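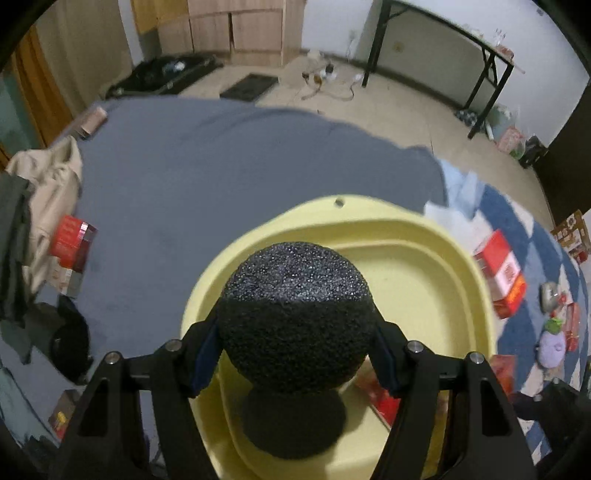

A farmer outside Beleck, asked why she had stopped plowing one of her fields, answered that the water used to stand on it for a week after every storm and now it was gone by supper. She had not put in a drain. She had left the stubble in place for several seasons and let the worms and roots do the work. Her answer is a fair introduction to this chapter, which deals with the empty spaces in soil and what happens to water when it meets them.

Chapter 6
Pores and the Movement of Water

Main ideas
Soil is partly solid and partly open space.
The size of the openings matters as much as the total amount.
Water moves down through large pores by gravity and is held in small pores by attraction to the solid surfaces.
Farming and building can change pore space quickly. Recovery is slow.

Words to know
pore, porosity, macropore, micropore, infiltration, field capacity, capillary rise, compaction

6.1 The Space Between

Pick up a handful of garden soil and squeeze it. It gets smaller. The grains themselves have hardly changed. What you have pushed out is mostly air, along with a little water if the soil was damp. In a healthy topsoil close to half the volume is open space of this kind, and the share taken up by such openings is called porosity.

Many everyday materials have pores. Bread, brick, pumice and foam rubber are all solids with openings running through them, and they differ a great deal in how they treat water. A kitchen sponge soaks it up. A foam float does not, even though it may contain more empty space than the sponge. The difference lies in whether the openings connect. In the sponge, one opening leads to the next and water can travel inward. In the float, each bubble is sealed off from its neighbors. Soil behaves like the sponge — nearly all its pores connect, although the route from one to another may be long and crooked.

Soil scientists sort pores by size. Macropores are the large ones. Many can be seen without a lens: old root channels, worm burrows, cracks between clumps. Micropores are far too small to see and lie inside the clumps, between particles of silt and clay. A sandy soil has mostly large pores. A clay soil has mostly small ones but a great many of them, so its total porosity is usually higher than that of sand. Students often expect the opposite.

6.2 Water Going In

The entry of water into the ground is called infiltration. At the start of a rain, dry soil takes in water fast. As the upper pores fill, the rate drops, and after a time it settles to a nearly steady value. If rain falls faster than that value, the extra water ponds or runs off downhill.

Table 6.1 gives results from two plots on the same slope at Motton, measured in May with a ring pressed into the ground. The plots have the same texture of soil. One has been in pasture for 34 years and the other is a former equipment yard.

Table 6.1 Steady infiltration rate, Motton plots
Pasture: 34 millimeters per hour
Equipment yard: 10 millimeters per hour

A shower of 20 millimeters per hour would soak into the pasture completely. On the yard, once the steady rate is reached, half of it would run off. Heavy vehicles had pressed the larger pores shut, a change known as compaction. The small pores were still there, but water passes through them slowly.

6.3 Water Staying Put

When rain stops, gravity continues to drain the macropores for a day or two. Then drainage nearly ends, even though the soil is still moist. The water that remains is held in the micropores, clinging to particle surfaces and to itself. Soil in this condition is said to be at field capacity.

The same attraction can pull water upward. Set the base of a dry clay flowerpot in a shallow tray of water and a damp line will climb the side. This is capillary rise. It goes higher in fine material than in coarse, which explains why builders in the Hanstead lowlands lay a bed of gravel under a floor slab. The openings in gravel are too wide to lift water very far.

Plants depend on both sizes of pore. Roots need air, and they get it from the macropores after those have drained. They also need water between rains, and they draw it from the micropores. A soil with only one kind serves them poorly.

6.4 A Case to Follow

The Rantala valley will come up several times in this chapter. Its upper farms lie on sandy loam and its lower farms on clay, and the two groups have argued over drainage for generations. Before reading on, write down which farms you would expect to flood first in a long, gentle rain, and which would run short of water first in a dry summer. Keep your answer. Section 6.7 returns to it with stream records from both ends of the valley.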